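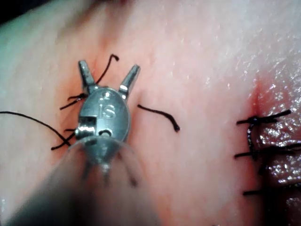

Vovby Bench Grasper and Practice Pad Bundle: a review after one budget cycle

Rating: 3.5 out of 5

I run the equipment budget for a surgical skills lab, so I spend my working life being shown beautiful things and asked what they cost per month. I don't suture. I have tried it, and the people who do it for a living were very kind about it. What I do is decide whether the lab can afford to let other people practice, and for how long, and what gets cut from the spreadsheet so they can.

Our robotic trainer takes wristed instruments. The maker's own graspers are lovely and are priced like jewelry. Vovby sells a training-only grasper that fits the same arm through an adapter, bundled with soft tissue pads, suture, and a storage tray that I'll come back to. We bought the bundle in June and have run it hard since.

The price first, as that's why you're reading a review of a grasper. The bundle was 3,000 dollars for 2 graspers, the adapter and a starter box of pads. Aravena's closest equivalent cost more for a single instrument and wanted a service plan on top, which their sales rep described as optional in the tone people use for seat belts. Fluravov wouldn't quote without a site visit. I have had enough site visits. They eat the pastries and they measure the doorway.

What you get for the money is decent. The jaws open and close evenly and hold thread without chewing through it, or at least they did for the first couple of months. The trainees' main exercise is interrupted stitches down a long cut, one knot after another, then trimming the tails. It's dull work to watch and hard work to do, and it sorts out a cheap instrument quickly. A grasper that slips on thin black suture gets complained about before lunch. This one got complained about far less than I'd budgeted for, and yes, I do have a line for that.

The wrist is the good part. It turns smoothly, it doesn't wander when the hand at the console is still, and our more senior people stopped mentioning it after the first week, which from them is a rave.

Now the part Vovby would like me to keep short. Each grasper is rated for 30 sessions. After that the software doesn't lock you out, as it would with the big brands. It simply shows a polite orange message every time you start up, and goes on showing it until you replace the instrument or develop the ability not to see orange. One of ours was noticeably stiff by session 19. The other is past its number and still fine. If you're planning a year, plan on the stiff one. I planned on the brochure, and had to move money out of the chair fund to cover it. We are still sitting on the old chairs.

The pads are where the real spending happens. They're soft, they take a stitch well, and they can't be unstitched. Once a cut has been sewn and the thread pulled out, that stretch of pad is finished, and a keen trainee can get through one in an afternoon. I had put pads under "sundries" in the first draft of the budget. They now have their own line, and it is longer than the line for the graspers. If you take one thing from this review into a planning meeting, take that. The instrument is a printer and the pads are the ink.

We tried Prarkura pads as a cheaper refill. They fit the tray and they were fine for straight incisions, but the surface tore when anyone pulled a knot tight, so they've been demoted to first-day use. They're good enough for someone learning which pedal does what.

Suture goes faster than you'd expect too. Short ends get snipped off and left lying about on the pad, and every one of them was once part of a reel I paid for. Vovby's own thread is ordinary black suture at an un-ordinary price. Buy it elsewhere. Nothing in the machine cares.

About the tray. It's molded foam, cut to hold each grasper in exactly one position, with the lid closing only if you've got it right. I have seen people with years of operating experience defeated by it. We keep the graspers in a drawer now, on a folded towel, and the tray holds pens.

Support was better than I'd feared. I wrote to ask for a replacement adapter screw and one arrived in an envelope with no invoice, no survey and no invitation to a webinar. I've kept the envelope.

Some notes for anyone putting numbers together:

Ask for the pad price in writing, for the whole year. Mine went up between the quote and the second order.

Budget for a spare grasper from the start. When one goes stiff in the middle of a course, you'll pay for fast shipping and you'll resent it.

Check that the adapter matches your arm's version. Ours did, by luck.

Leave the extended warranty alone. It covers the tray.

Would I buy it again? I already have, with fewer illusions and a bigger pad order. It loses a point for the session rating and half a point for the foam. A lab that trains only now and then could rent time elsewhere and spend less, but if your console is busy most days, the sums come out in Vovby's favor, provided you do them with the pads included.

Posted 2022-03-05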